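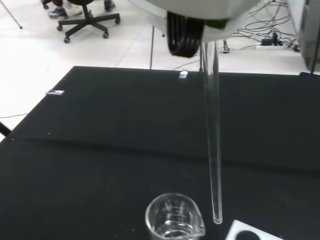

Radka Kos objected to an early draft of this section that a glass rod should never be laid down between two stirrings, on any surface, and that a protocol which allows it will get drops on the bench and dust in the sample. We kept the objection in mind when rewriting the handling rules, and most of what follows is an answer to it.

Figure 7. Glass rod held upright beside the spout of a graduated beaker with a small amount of clear liquid. The table surface is black, with silver clips at its edges.

4.2 Rods, beakers and the bench surface

All mixing in this part of the study was done with plain glass rods in open beakers. We chose glass over plastic for a simple reason: residue on a glass rod can be seen in good light, and it washes off with water and a soft cloth. Rods with a rounded end were used throughout. A rod with a chipped or sharp end can scratch the inside of a beaker, and the scratches then hold powder from one batch to the next. Rods were checked by eye and by running a gloved finger over both ends. Seven were thrown out before the work began.

The tables at the Kurska site were worked on with a black surface. Clear liquid is hard to see on white plastic, and a spilled drop can sit there until someone puts a sleeve in it. On black, a fresh drop shows as a bright spot under the ceiling lights. The drawback is that black also shows every speck of lint, and staff tended to wipe it more often than the protocol asked. Small white specks of the kind visible in Figure 7 were left alone unless they were close to an open beaker. Sandra Nuttall kept the wiping log for the site and noted that most of the extra wiping came in the first hour of the day.

The beaker spout matters more than we expected. In the first trials the rod was lifted straight out and moved off to whichever side was nearest, and drops fell on the table on that side. We then asked staff to touch the rod to the inner wall just below the spout, wait for the drop to run down, and only then move it clear. The same side was used every time - the spout side - so that any stray drops would land in one place. Over 260 mixing runs, 55 left a visible drop on the table, and nearly all of these fell within a hand's width of the spout.

Reading the printed graduations was a separate problem. With very little liquid in the beaker, the level sits low and the marks there are of little use for exact work. We used them only to confirm that a beaker had been filled at all. Every volume reported in Section 5 was measured by weight, on the balance described in Section 3.

Between stirrings the rod was either held or stood in a rinse beaker. It was not laid on the table. This follows Kos's objection in full, although at the Dadau site, where bench space was short, the rinse beaker was shared between two workers on Saturday shifts. Results from those shifts are marked in Table 4.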